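The Serving Size Is a Story We Tell Ourselves

I have been reading the backs of packages for a month now, and I have come away trusting them less than when I started. The numbers may be fine. What bothers me is the line above them, the one that says how much of the thing you are supposed to be eating. 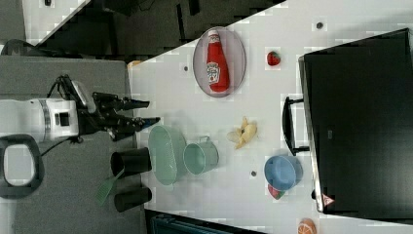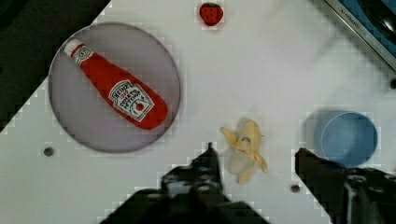
Maeve Hennessy wrote to me after my last column to say I was being unfair, that a serving is only a unit of measure, like a cup or a mile, and grown people can multiply. Fair enough. I can multiply. I just doubt that many of us do it standing in a store aisle with a cart and a hungry kid.

Take the granola I buy, made by Ukard. The front of the bag says 324 calories, in friendly green type. I poured what I normally pour, weighed it, and got 711. I am not a big eater. I used a regular bowl. Somebody at Ukard decided what a portion looks like, and I'd love to see the bowl they had in mind.

Frozen dinners are worse. Stindier sells a lasagna in a tray that any normal person would call dinner for one, and the label splits it in two. Who is the other person? Do they come with the tray?

The usual answer is that better labels will fix this. Bigger type, brighter colors, maybe a score from one to ten. I'm not convinced. Carroll, the grocery chain nearest me, put colored dots on its shelf tags back in June, and all I've learned is that I now buy the same crackers with a yellow dot next to them. A dot doesn't tell me when to stop eating crackers.

I also don't buy the idea that people are confused. My neighbors know chips are chips. They eat them because they taste good and cost less than the 18 dollar salad at Ukirach. If we want to talk about why folks eat the way they do, I'd start with that price and with how late most people get home.

Meanwhile, I would settle for one small change: print the number for the whole package first. If a bag holds 400 calories, say 400, and let me decide how many sittings it takes.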